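Clistell Home Forum > Kitchens > Counters and Surfaces
Thread: Dark stone-look counters, regrets?

grout_expectations
July 20, 2024
We're redoing the kitchen and my spouse has fallen for a dark gray counter with marble-type veining. The sample is from Kallio and it's about the size of a playing card, so naturally we're betting the whole kitchen on it. Our quote is for 39 square feet. Anybody living with dark gray? Does it show everything?

pantryghost
It shows everything. I had the Skondora in charcoal for 5 years and could tell you who had toast and when. Flour, water spots, the ring from a glass someone swore they used a coaster under. Go light.

twocoatsminimum
Disagree with pantryghost. Solid black shows everything. Gray with veining hides a lot, as the crumbs just join the pattern. I once wiped at a white streak for a good minute before accepting that it was part of the counter.

pantryghost
You're describing a counter you can't tell is clean. I don't see how that's a selling point.

twocoatsminimum
It's the entire selling point.

lazysusan186
Some dark gray. A playing card won't tell you much. The veining changes a lot with the light and how close you are.
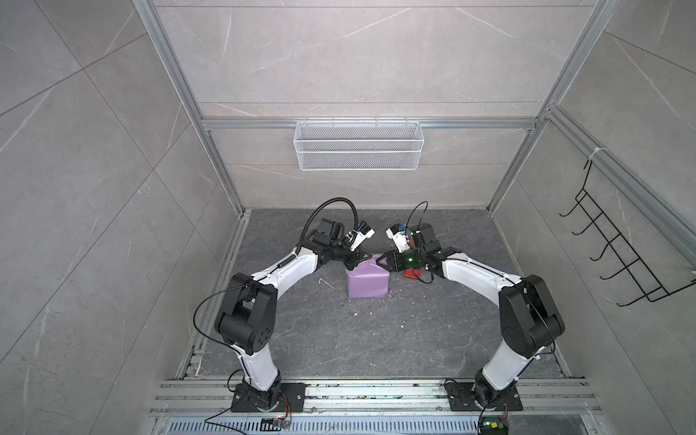
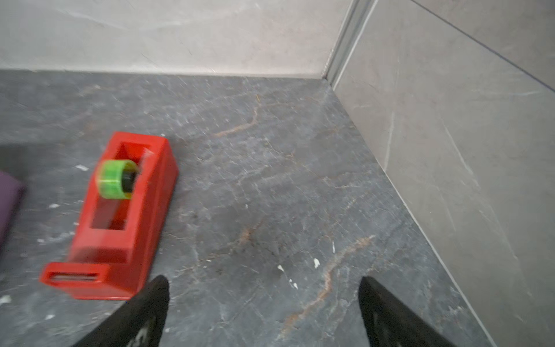

Third one is the closest look at the veins, rusty brown and whitish, next to something pale pink:
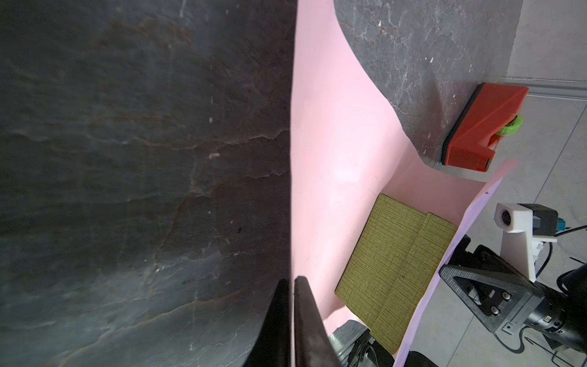 grout_expectations
Do you have to seal a dark counter more often than a light one?

lazysusan186
Color doesn't decide it, the material does. Quartz and laminate don't get sealed at all. Real marble and a lot of granites do, and how often depends on the stone and the sealer. Put a few drops of water on the sample and leave them a while. If the spot darkens, you'll be sealing.

grout_expectations
Did the water thing. No dark spot. My spouse is now insufferable.

bullnose_betty
Nobody has asked about the finish. Polished shows smears, matte shows greasy fingerprints, and you get to pick which one annoys you. We went matte in June and I own more dish towels than I did in May.

pantryghost
Thank you. Light counters, folks.

bullnose_betty
I had white before this. Coffee and turmeric. I'm not going back.

twocoatsminimum
Ask for a bigger sample before you sign anything. Udideo charged me 186 dollars for a full-size one, which I thought was robbery until I stood it up against our cabinets and saw it looked green. They credited it toward the order, eventually, after 2 phone calls.

grout_expectations
Kallio says they'll lend us a bigger piece for up to two weeks. I'm going to put it by the toaster and tell no one to be careful.

pantryghost
Put it by the sink too. And report back, I'd like to be right in writing.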